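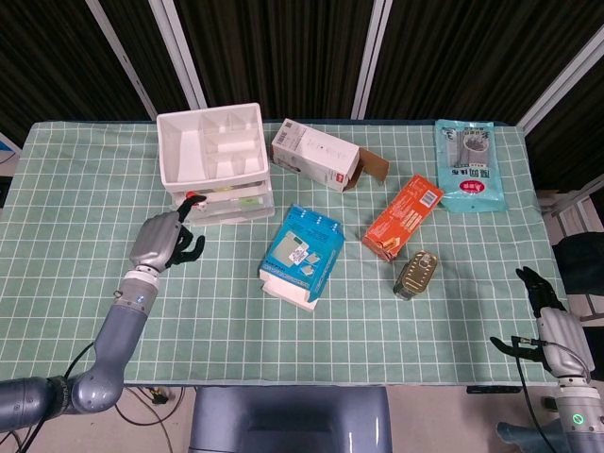 *Sorting table: organizer at back left, packaging still to be gone through.*

**Ticket 678 – middle drawer won't close (small white organizer)**
Opened by: Samina Niazi
Status: open, workaround in place

**Samina, 9:40**
First off, I love this little organizer! The top tray is perfect for clips and batteries, and you can see what's in the drawers without opening them. But the middle drawer keeps stopping short. I've pushed, I've wiggled, I've said nice things to it. I also need to know which of the boxes on the table are trash and which are going back on the Laaksonen shelf.

**Ilari Rantala, 10:15**
Great, I get to talk about drawers! Try these in order:

1. Take out anything long. Glue sticks and markers are the usual trouble.
2. Lift the drawer a little as you slide it in.
3. Still stuck? Pull it all the way out and check the space behind it.
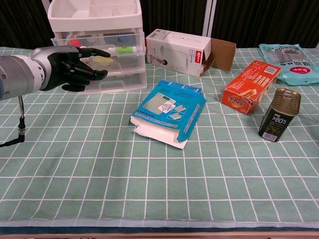
Long things really do belong in the long slot of the top tray – there's one made for them. I had the same problem with mine at Pleston and it was a pencil stub at the back the whole time.

On the boxes: the orange one is torn at the end, so flatten it. Same for the crushed blue and white one, once you've checked inside. The fish tin and the noodles go to the kitchen.

**Samina, 11:05**
Step 1 helped a lot, it slides much farther now! There's still a gap of one finger. Will pull it out after lunch and look behind – leaving this open till then.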